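Two grippers, one simulator, and my doubts

January 31, 2024

I spent most of this month comparing the Hakon two-finger gripper with the Ranix in simulation, and I still don't trust either result.

The headline figure looks great. Out of 352 grasps on rock models, the Hakon failed on 12. Jarmila Šimko sent me the log with a smiley. My first question was what counted as a failure, and the answer was "object leaves the fingers." So a rock hanging on by one corner is a success, apparently.

Then there's friction. Somebody set it high back in September and we all inherited it. I cut it by 50 percent and the Ranix went to pieces. The Hakon barely noticed, which makes me more suspicious of it, if anything.

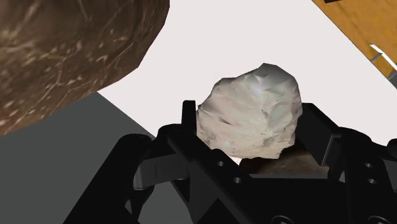

The pale rock between the Hakon's fingers, in the simulator. Lumpy shape, flat pads.

Karthikeyan Chowdary thinks I should stop complaining and buy one. Maybe. I'd want to see it pick up a real stone first, and the dealer hasn't answered my email.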